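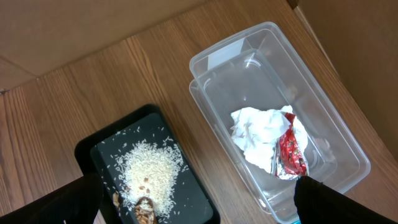 Sorting bench at Foswood: rice and walnut on the black tray, paper and foil in the clear container.

27 Mar 2026
By Oriana Benítez

The Foswood open day drew a mixed crowd, mostly small packers and a few people from the canteen trade. I went for the contamination bench, which the program listed under "foreign matter, dry goods" and which occupied the far end of the ground floor, past the Reisinger sieves.

The task is simple to state. A tray holds uncooked white rice with things in it that should not be there. Those go out, the rice stays. Waste goes into a clear plastic box beside the tray. When I reached the bench, a walnut half was lying on the rice with a smaller, paler piece of nut next to it and a few brown crumbs on top. The box held a wad of white tissue and a crumpled foil wrapper, red on the outside and silver on the inside.

The choice of a matte black tray is sensible for white rice. Single grains that stray from the pile show up at once, and the raised rim keeps them off the table. It does less for brown fragments, which are easy to see against the rice and much harder to see once they reach bare tray. I raised this with the staff and was told that Firkstead, their other site, uses a pale tray for lentils and beans. They have not settled on one for mixed loads.

Nut is treated as its own class. A walnut half is easy to find and lift out, but the crumbs are the real concern for an allergen line, and removing every visible one does not clear the batch. At Foswood any lot with a nut find is held and logged, whatever the bench result. The handout gave 87 held lots up to the end of December, 3 of them traced to a shared scoop. I would have liked the total number of lots as well - without it the figure says little.

The sieve demonstration was shorter. Reisinger showed a two-deck unit running 100 kg of long-grain rice, with the oversize fraction collected at the side. It was loud enough that questions had to wait. Dravness had a stand with trays and lidded containers, reasonably priced, though the rims on the larger sizes flexed when I lifted them by one end.

Parking is behind the building, and the side entrance is the quicker one. Handouts for the bench are under reference 1712 at the front desk. The next open day is planned for December, with the washing line included if the new drains are finished.

Contact: Oriana Benítez, via the site form | © 2026 Oriana Benítez | Back to top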